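Frozen Semolina Pudding in Small Portions: Report of the Group Kinel

Food and Culture project, second semester
Members: Doaa Zaki, Vusumuzi Sithole, Reshma Ngubane, Precious Swanepoel
Supervisor: Eusebio Llorente

1. Why we chose this topic

Our task was to take a dessert from the family of one member and to make it suitable for sale at the school fair in August. Doaa proposed the semolina pudding of her grandmother, which is cooked with milk, sugar and orange peel and eaten warm from a deep dish. Reshma asked if it could be frozen. Her question became our project.

We did not find any recipe for a frozen version that we could follow directly. There are many recipes for frozen rice pudding, and we read several of them, but rice grains become hard in the freezer and semolina behaves in another way. For this reason we decided to begin from the home recipe and change one thing at a time.

2. The basic recipe

The home recipe is written without exact amounts. Doaa called her grandmother on a Tuesday evening and cooked together with her over the phone, with a kitchen scale on the table. The milk is warmed slowly with the orange peel, and the peel stays in it until the milk is nearly boiling. Then the peel is taken out and the semolina is added in a thin stream. Sugar comes at the end, together with a small piece of butter and 2 g of salt.

For one batch we used 40 g of sugar. In the frozen version this tasted much less sweet than in the warm one, and our first tasters told us so. Cold food tastes less sweet in general, and we had read this before, but we did not expect such a big difference.

3. Changes for freezing

The first frozen batch was a block with ice crystals. It could be cut but not eaten with a spoon. We tried three changes: more sugar, part of the milk replaced by cream, and stirring during the freezing. More sugar helped the texture but the pudding became too sweet again. Cream gave the best result. Stirring every half hour also worked well, but it takes a whole afternoon, and Vusumuzi had to miss his training for it.

Our final recipe has cream and a little honey, and it is stirred only two times. We gave it the name Birska, which has no meaning – Precious liked the sound of it.

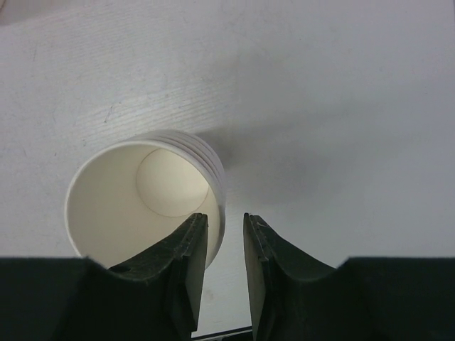 Plain white paper cups, stacked.

4. Portions and serving

A warm pudding can wait in the dish, but a frozen one must be portioned before it becomes firm. We fill each portion to two thirds, cover it and put it back in the freezer. Before serving it should stand ten minutes at room temperature. On top we put toasted almonds, or sesame for the guests who do not eat nuts.

We discussed cinnamon for a long time. Doaa said her family would never use it with orange. The rest of the group wanted it. In the final tasting we offered both, and the one without cinnamon was finished first, so the discussion was closed.

5. Problems

The orange peel was bitter in two batches. We think that we cut too much of the white part. A vegetable peeler gives a thinner strip than a knife, and we recommend it. Another problem was lumps. The semolina must be poured slowly, and one person should pour while a second one stirs.

6. What we would do next

Mr. Llorente suggested a version with coconut milk, for guests who do not drink milk. We made one small test with it. The taste was good but the texture was grainy, even after stirring. Reshma would like to continue with this next semester, perhaps with finer semolina. The full recipe, with both toppings, is in the appendix.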